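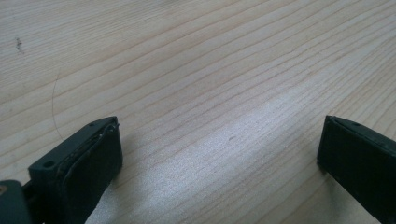
One reader in the Stilldale group objected that the lost-island serials were never meant to be read as a single story, and that any count of their narrators would mislead. The objection is a fair one, and it shaped how the sample was drawn.

Figure 3. Pale wood surface with fine darker grain.

Home Issues Authors Submit Contact
Search this journal Go

4.2 Frame narrators in the serial adventure

We read 147 instalments held in the Whiteley collection, all of them first printed in cheap weeklies. Of these, 74 open with a frame: a manuscript in a bottle, a diary, a letter from a ship's surgeon. The frame is usually dropped by the second instalment. In six cases it comes back at the close, and in each of those the serial had already been contracted for book publication. The Clistby edition keeps the frames where they fell. The Wirbridge reprint moves them to the front, so the reader meets the finder of the manuscript before the traveller, and the shifts in tense that puzzled early subscribers go unnoticed.

Labelling was done by hand. Where an instalment changed narrator partway through, we coded it by the voice of its first paragraph. This favours frames somewhat, as serial writers liked to begin with a reminder of who was speaking. Instalments of fewer than 400 words were left out, most of them being January numbers cut back to make room for advertising.

The geography of the islands is treated in section 4.3. Distances given by a framed narrator tend to be rounder than those given by a traveller in his own voice, although the colour and size of the animals vary little between the two.

Last updated 1st August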